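Quiénes somos

Cliltinden es un taller compartido de fabricación y electrónica con personalidad jurídica de asociación sin ánimo de lucro. Ofrece a sus socios máquinas, bancos de trabajo, almacenaje y formación. No es una academia ni un servicio de impresión por encargo, aunque recibimos a menudo consultas en los dos sentidos.

La asociación surgió de la fusión de dos grupos anteriores: Bredura, dedicado a la electrónica, y Zallow, un colectivo de grabado y encuadernación que disponía de local pero no de potencia eléctrica contratada suficiente. Los estatutos actuales están en vigor desde el 02/01/2019.

Local e instalaciones

El local ocupa una planta baja dividida en zona limpia y zona de polvo, con cuadros eléctricos independientes. En la zona de polvo están la cortadora láser de CO2 (tubo de 80 W), la fresadora de sobremesa y la sierra de cinta. La extracción de la láser descarga a cubierta mediante conducto propio y arranca enclavada con la máquina: si el presostato no detecta caudal, el láser no dispara.

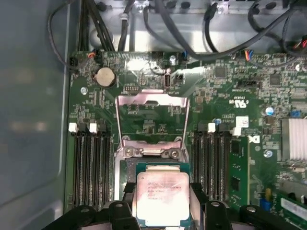
La zona limpia reúne los puestos de soldadura, el plóter de corte, las impresoras de filamento y la prensa de encuadernar heredada de Zallow. El aire comprimido llega por anillo a toda la planta. Los socios que necesiten más de una toma deben indicarlo en la reserva, dado que el compresor es de servicio intermitente y tarda en recuperar presión.

Materiales admitidos en la láser: contrachapado de cola apta, cartón, papel, cuero de curtición vegetal, metacrilato y caucho específico para grabado de sellos. No se admiten PVC, vinilo, policarbonato ni materiales sin ficha técnica. La prohibición del PVC es absoluta y se aplica también a los retales.

Equipo

Régis Gaillard coordina el taller y mantiene la láser y la fresadora. Ysaline Renaud lleva la formación y firma las habilitaciones de uso. Clotilde Riviere se ocupa de la electrónica y del inventario de componentes. La administración corresponde a Inès Masson, que tramita altas, bajas y facturación. Ninguno de los cuatro atiende consultas técnicas por teléfono; se usa el formulario o la lista de correo interna.

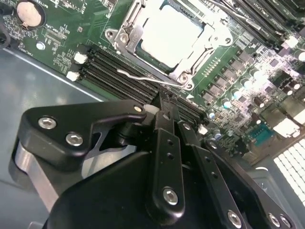 El software de reservas se llama Ivanyshyn y es desarrollo propio. Empezó como un guion que leía un calendario compartido y hoy gestiona turnos, habilitaciones y consumos. Cada máquina lleva un lector de tarjetas conectado a un relé; sin habilitación vigente, el relé no cierra. El registro se conserva en un servidor del local y contiene, al cierre del último ejercicio, 1.704 sesiones de máquina.

Modalidades de acceso

Socio de pleno uso: acceso en todo el horario, taquilla y voto en la asamblea.
Socio de jornada reducida: acceso por las tardes, sin taquilla, con voto.
Entidad colaboradora: acceso para el personal designado, previa habilitación individual.

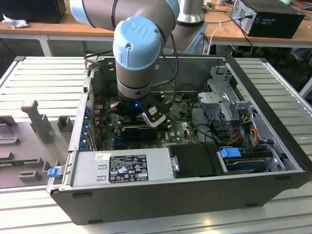

Formación

La habilitación de cada máquina consta de una sesión teórica y una práctica supervisada, en grupos de 2 personas por instructor. Caduca tras un año sin uso. El programa lo redactó Mireille Lebrun, encuadernadora de formación, y se revisa cada mes de julio, con el taller cerrado por mantenimiento.

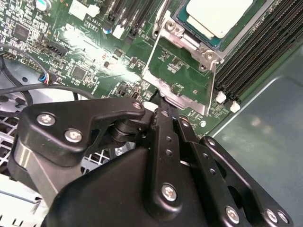 Los cursos de iniciación se dirigen a quien no ha trabajado antes con herramienta eléctrica o con electrónica, y no requieren ser socio. El de láser termina con un sello de caucho grabado a partir de un dibujo propio; el de fresado, con una pieza de aluminio acotada. El de montaje mecánico se centra en la tornillería: par de apriete, elección de punta y extracción de cabezas dañadas. Los tornillos Phillips, como los plateados que sujetan el soporte negro de la pinza en la fotografía, ocupan buena parte de la práctica - la punta se sale de la huella con facilidad si no se mantiene alineada.

Financiación

Las cuotas cubren alquiler, suministros y seguro. La compra de maquinaria se financia con los cursos y con las aportaciones de entidades colaboradoras. Las cuentas anuales se entregan a cualquier socio que las solicite por escrito.

Visitas

El taller puede visitarse con cita previa. La visita recorre las dos zonas, con gafas de protección facilitadas en la entrada. Se recomienda calzado cerrado; en la zona de polvo es obligatorio.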